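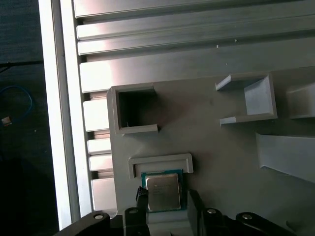 Desktop Revival Night is back at Arkside, and I could not be happier! Ulises Chambi ran the last one for a dozen of us, and the whole evening went to one small square part: the processor. I've owned computers for years and had never once looked at the socket under the fan.
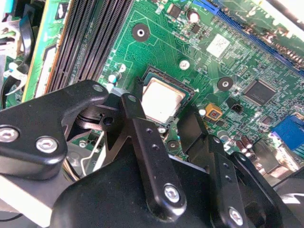

Photo: Hedvig Kristiansen / Arkside

Ulises likes old office desktops for teaching. The boards are big and green and everything on them is easy to find, memory slots, expansion slots, that tangle of cables down the side (I want to tidy every one of them). Hold the chip by its edges, he says, and keep your fingers off the underside.

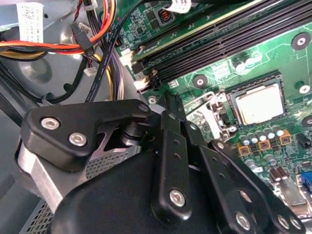 Processor in its socket, memory slots alongside.

The lever is my favorite bit. It lifts, the metal bracket swings up, and then you line up the corner mark and set the chip straight down with no pushing at all. If it doesn't want to sit flat, lift it out and look again.

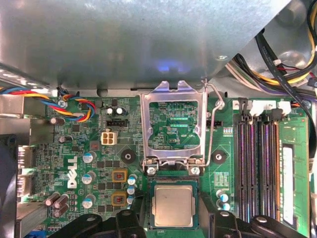
Closing the bracket takes more force than you'd expect, and several of us stopped halfway to ask if we were breaking something. We weren't! Next up is thermal paste and fans, in July, 12 seats, 2 to a bench. Bring a dead desktop if you have one. Hedvig is keeping the sign-up list at the front desk.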